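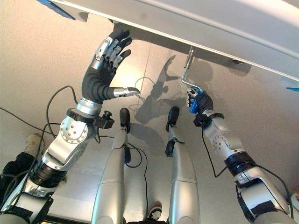

Projet Tarinine – mobilier réglable à manivelle
Rapport d'étape adressé à la fondation Trenum
Rédaction : Ludmila Kováčik
Relecture : Savvas Stergiou

1. Où en sont les tables

Les 13 tables prévues par la convention sont livrées, montées et installées dans la salle Osman. La phrase fera plaisir à lire et elle est exacte. Elle ne dit pas grand-chose de ce que vous financez, à savoir des plans de travail dont la hauteur change selon la personne qui s'y assoit ou s'y tient debout. Sur ce point je suis moins affirmative que dans la demande initiale, que j'ai relue avant d'écrire ceci et que je trouve aujourd'hui trop confiante.

Le modèle retenu est celui de Kolard : plateau blanc, réglage à la main par une manivelle coudée à poignée bleue, fixée sous le plateau. Nous avions écarté le réglage électrique pour une question de prix et de prises de courant, la salle Osman n'en ayant que le long du mur du fond. Je continue de penser que ce choix était défendable. Je ne dirais plus, comme dans la demande, qu'il est « équivalent à l'usage ».

2. Montage

Le montage devait être terminé fin juin. Il l'a été en juillet. Kolard a livré les piétements et les plateaux en même temps, mais les manivelles sont arrivées à part, dans un carton sans bordereau que l'accueil a gardé plusieurs jours en pensant qu'il concernait un autre service. Juwita Wattimena a fini par l'ouvrir.

La notice montre la manivelle posée du côté droit. Rien n'interdit de la poser à gauche, les perçages existent, mais la notice n'en parle pas et l'équipe a suivi le dessin. Résultat : dans la rangée qui longe le mur de droite, on tourne la poignée avec les doigts contre la plinthe technique. Deux personnes s'y sont écorchées. On a avancé la rangée, ce qui réduit le passage central, et Mawar Nair a signalé à juste titre qu'un fauteuil roulant n'y fait plus demi-tour. La rangée sera donc refaite avec les manivelles à gauche. Ce travail n'est pas chiffré dans la convention et nous ne vous le demandons pas.

Autre point, plus ennuyeux. Il faut se pencher sous le plateau pour engager la tige dans son logement si elle en est sortie, et elle en sort quand on tire la poignée vers soi en tournant. Les habitués prennent le geste assez vite. Les autres appellent quelqu'un.

3. Usage constaté

La demande annonçait que chaque participant réglerait sa table en arrivant. C'est moi qui l'ai écrit. Dans les faits, la plupart des gens s'installent à la hauteur laissée par le groupe précédent et n'y touchent pas de toute la séance. Quand on leur pose la question, ils répondent que ça va très bien comme ça, y compris ceux qui travaillent les épaules remontées.

Le mercredi, où Mechthild Hollenstein anime l'atelier de cartonnage, les réglages sont nettement plus fréquents. Elle demande de le faire avant de sortir le matériel et elle attend que ce soit fait. Je serais prudente avant d'en tirer un argument en faveur du mobilier : on mesure peut-être surtout la patience de l'animatrice. L'atelier de couture, dans la même salle et avec les mêmes tables, n'a rien changé à ses habitudes.

Il y a aussi la question de l'effort. Passer de la position assise à la position debout demande beaucoup de tours, et le plateau doit être débarrassé si l'on veut que ce soit supportable. Une personne qui souffre du poignet, donc exactement le public visé au paragraphe deux de la convention, aura besoin d'aide pour régler une table achetée afin qu'elle n'ait pas besoin d'aide. Kolard nous a répondu qu'une poignée plus longue existait au catalogue. Nous avons demandé un exemplaire en prêt. Pas de nouvelles.

Du côté positif, et je ne voudrais pas l'escamoter : les tables sont stables une fois réglées, y compris en position haute, ce que plusieurs d'entre nous ne croyaient pas. Les plateaux se nettoient bien, même après la colle. Et deux participantes qui avaient arrêté de venir parce qu'elles ne tenaient pas assises toute une séance sont revenues et alternent. C'est peu, je le sais. C'est aussi le seul effet que je peux vous rapporter sans l'arranger.

4. Dépenses

Le poste « petit équipement » se monte à 917 euros, entièrement engagés : embouts de pieds, passe-câbles, visserie de remplacement et les crochets destinés à ranger les manivelles. Ces crochets étaient une erreur. L'idée était de retirer les manivelles le soir pour éviter les jeux des enfants qui traversent la salle. Au bout de quelques jours il en manquait une, retrouvée dans un tiroir de la cuisine, et depuis on les laisse en place. Les crochets servent aux tabliers.

Reste un solde d'environ 200 euros sur la ligne transport, Kolard ayant regroupé les livraisons. Nous proposons de l'affecter à l'achat de poignées longues si l'essai a lieu et s'il est concluant. Dans le cas contraire, nous préférons vous le rendre que lui trouver un emploi.

Savvas tient les factures à votre disposition. Celle des plateaux porte encore notre ancienne adresse, un rectificatif a été demandé.

5. Ce que nous ne savons pas

Le tableau de suivi joint à la convention nous demande un « taux de satisfaction ». Nous avons fait circuler un questionnaire et les réponses sont excellentes. Je vous conseille de ne pas en tenir compte. Il a été rempli en fin de séance, debout, le manteau sur le dos, devant la personne qui avait monté les tables.

Nous ne savons pas davantage si le réglage diminue les douleurs, ni comment nous pourrions l'établir avec un public qui change d'une semaine à l'autre. La demande parlait de « prévention ». Le mot me gêne et je souhaite le retirer du rapport final, avec votre accord.

Enfin, l'usure. Sur l'une des tables, la manivelle accroche à mi-course, toujours au même endroit. Mawar pense à un défaut d'alignement du piétement, Kolard parle d'une surcharge pendant la manœuvre. Les deux explications sont possibles, la seconde arrange surtout celui qui la donne. La table est utilisée en position basse en attendant, avec un ruban noué à la poignée pour qu'on ne la tourne pas. On la tourne quand même.

6. D'ici au prochain rapport

– Refaire la rangée de droite, manivelles à gauche, et vérifier le passage avec un fauteuil avant de remettre quoi que ce soit en service.
– Relancer Kolard pour la poignée longue et obtenir une réponse écrite au sujet de la table qui accroche.
– Marquer deux hauteurs repères sur les piétements, assise et debout. Mechthild a essayé avec de l'adhésif de couleur et cela semble aider, à confirmer dans un groupe qui n'est pas le sien.
– Remplacer le questionnaire par un relevé simple : hauteur de chaque table à l'arrivée, hauteur au départ. Juwita s'en charge pour les deux ateliers.

Une remarque sur ce dernier point. Si le relevé montre que les tables ne bougent pas, nous vous le transmettrons tel quel, et il faudra se demander s'il est raisonnable d'équiper la seconde salle comme prévu dans la deuxième tranche. Je préfère que cette discussion ait lieu avant la commande. Une visite un mercredi, pendant le cartonnage, serait la plus flatteuse pour nous ; venez plutôt un jour de couture.

L. K.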